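Getting Your Household Papers Ready Before You Vote (and Keeping Them That Way)

Every June, when the council election comes around in Kamdale, I hear the same groan from half the kitchens on our street. Where is the polling card? Where did that letter about the new district lines go? I used to groan right along with them, and then I lost a ballot application behind the bread box and had to drive out to the town office ten minutes before closing. So I changed my ways, and I thought I'd write down what works in our house.

Start with the kitchen counter, because that's where it all lands. Go through the mail standing up, right by the recycling, and pull out anything from the town or the county before you do a thing about the catalogs. Candidate flyers can wait. The plain envelopes are the ones that matter, and they're awfully easy to toss by mistake (ask me how I know!).

Next, pick one home for civic paper and don't let anything else move in. Mine is a shallow drawer next to the stove, lined with a cut-down piece of shelf paper. My neighbor Marichka Dmytriv swears by a clip on the inside of a cupboard door, which is handy if your drawers are already full of string and birthday candles like everybody's.

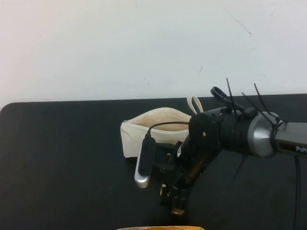
Write the deadline on the outside of the envelope the minute you open it, in big fat marker. Registration, absentee request, last day to return the ballot, whatever it happens to be. I also copy it onto the calendar by the phone, and yes, that's doing the same job twice, but I've never been sorry.

If you put up a yard sign, wipe it down with dish soap and a soft cloth before you store it. Ours fade when they're left leaning in the garage window, so now they lie flat under the workbench with old newspaper between them. The wire stakes get a little rub of cooking oil against rust.

Going door to door with a petition? Tape a pencil to the clipboard with a long piece of yarn. We needed 300 names to get the Jirketti Road crossing on the agenda and I had 275 of them when my last pen quit on somebody's porch. Pencil won't do for signatures, of course, so keep two pens in your coat, but it's fine for jotting down who asked you to come back after supper.

Last thing, clear the drawer out once the results are final. I keep the sample ballot and let the rest go.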